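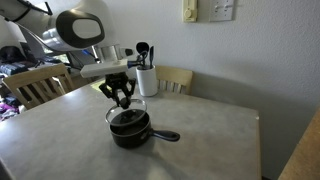 Do Cymbals Have a Secret?

If you read what people say about cymbals, you will meet some very big claims. Old cymbals are supposed to be better than new ones. Some makers are said to have a secret recipe for their metal. There are drummers who will tell you never, ever to wipe the dust off. A few of these claims are true, a few are half true, and one or two look to me like stories that got repeated until everybody believed them.

Let's go through them. You don't have to own a drum set to follow along.

What is a cymbal?

A cymbal is a thin, round plate of metal with a hole in the middle. Around the hole there is a raised part called the bell. The wide part that slopes away from it is called the bow, and the outside is just called the edge. Hit the bell and you get a clear "ping." Hit the edge and you get a big splashy "kshhh."

When a stick hits the metal, the metal bends a tiny bit and springs back. Then it bends the other way, and it goes on like that very fast. This is called vibrating. The vibrating metal pushes the air, and the push travels to your ears.

A guitar string vibrates in a fairly orderly way, so you can hum its note. A cymbal vibrates in lots of different patterns at the same moment, and the patterns don't fit together neatly. Try humming along with a crash cymbal. You can pick out some sort of sound, but your friend will probably pick a different one.

Claim 1: "It's all in the secret metal"

Most good cymbals are made of bronze. Bronze is mostly copper with some tin mixed in. One very common mix is 20 percent tin, and you can find that number printed in catalogs, so it is a poor sort of secret. Cheaper cymbals are often made of brass, which is copper and zinc. To many people brass sounds duller.

Does the mix matter? Yes. Bronze with a lot of tin in it is hard and a little brittle, and that changes how it rings. But two cymbals can be cut from the same mix and still sound very different, because one is thicker, or has a taller bell, or has been hammered in another pattern. So when a box says "secret formula," ask what else is different about the cymbal inside. Usually it's plenty.

Claim 2: "Bigger means lower"

Here the drummers have a good case. If two cymbals are the same shape and the same thickness, the bigger one will sound lower. A 20-inch cymbal has more metal to move than a 16-inch one, and it moves more slowly.

Notice the "if," though. A thick cymbal can sound higher than a thin one of the same size. Somebody who tells you the size and nothing else hasn't told you enough.

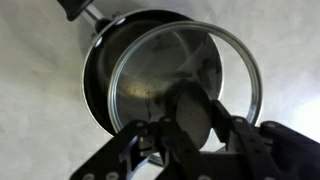

A dark saucepan with a thin silver rim.

Claim 3: "Never clean your cymbals"

Bronze goes dull and brownish over time. This layer is called patina. Some drummers say it makes the sound warm and dark, and that polishing it off ruins everything.

Well, maybe. Thick dirt can soften the high sounds a bit, because dirt has weight and sticks to the metal. A very thin brown layer weighs hardly anything. It might make a small difference that a careful listener could hear. It might also be that a brown cymbal looks warm and dark, and our ears believe our eyes.

Vasco Moreira teaches drums in Lilgate, and on one Sunday afternoon he tried a game with his class. He put 2 cymbals behind a curtain, a shiny one and a dull brown one, both the same model. He played them in a mixed-up order and the class had to write down which was which. Before the game everyone was sure they could do it. When the papers were read out, the answers were all over the place. One boy, Stan, got every single one wrong, which is harder to do than it sounds!

That was one class and one pair of cymbals, so please don't go and tell people it has been proved. It does show you a fair way to check a claim like this. Hide the thing, mix up the order, and write your answer down before you look.

Claim 4: "It doesn't matter how you hold it"

This is one I hear from beginners, and it is wrong. The way a cymbal is held makes a huge difference, and you can hear it in a second. On a stand, a cymbal sits loosely on a piece of soft felt, with the post going up through the hole. It can rock and wobble. If you screw the nut down hard, the ring gets shorter, and the metal may even crack after a while. If you pinch the edge with your fingers, the sound stops at once. Drummers do this on purpose and call it choking the cymbal.

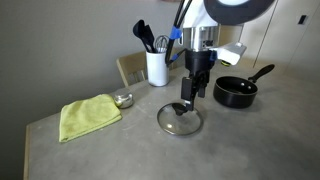

Cymbals are held in the middle for a simple reason. The edge does the biggest moving, so that is where a hand or a clamp steals the most sound. The middle moves much less. You'll find the same idea in a pair of marching cymbals, where the leather strap goes through the hole and the player's hands stay away from the rim. A pot lid has its knob in the middle too, and the round glass one in the picture is being held by exactly that part, with no grip on the rim. A metal lid is the one to borrow for trying this out, though. Leave the glass ones alone, since they can break.

Try it yourself

Ask a grown-up for a metal lid with a knob and a wooden spoon.

Hold the lid by the knob and tap it gently near the edge. Count slowly until you can't hear it any more.

Now pinch the edge with your other hand and tap again.

Do each one 4 times and write down every count, even the ones that come out strange. If you only keep the numbers you like, you're doing what the big claims do.

Your lid may not ring much either way. Lids are made for cooking, and a heavy one with a thick rim just goes "tonk." That is a result too, so write it down.

What about the computer kind?

Some music programs have cymbal sounds built in, and the ads say you can't tell them from real ones. Often you can't, for one hit. Play the same recorded crash over and over and it starts to sound odd, because a real cymbal never makes quite the same sound again. It may still be swinging from the last hit, and the stick lands in a slightly different spot. Better programs store many recordings of each cymbal and swap them around. Try the curtain game on those as well.

A word about ears

Real cymbals are loud, louder than they seem when you're having fun. Wear ear protection if you play them or stand close to someone who does. I have looked hard for a reason to doubt this one and I haven't found any.

Words to know

Bell: the raised part in the middle of a cymbal.
Bow: the wide, sloping part.
Bronze: a metal made mostly of copper, with tin.
Choke: to stop the sound by grabbing the edge.
Patina: the dull layer that grows on old bronze.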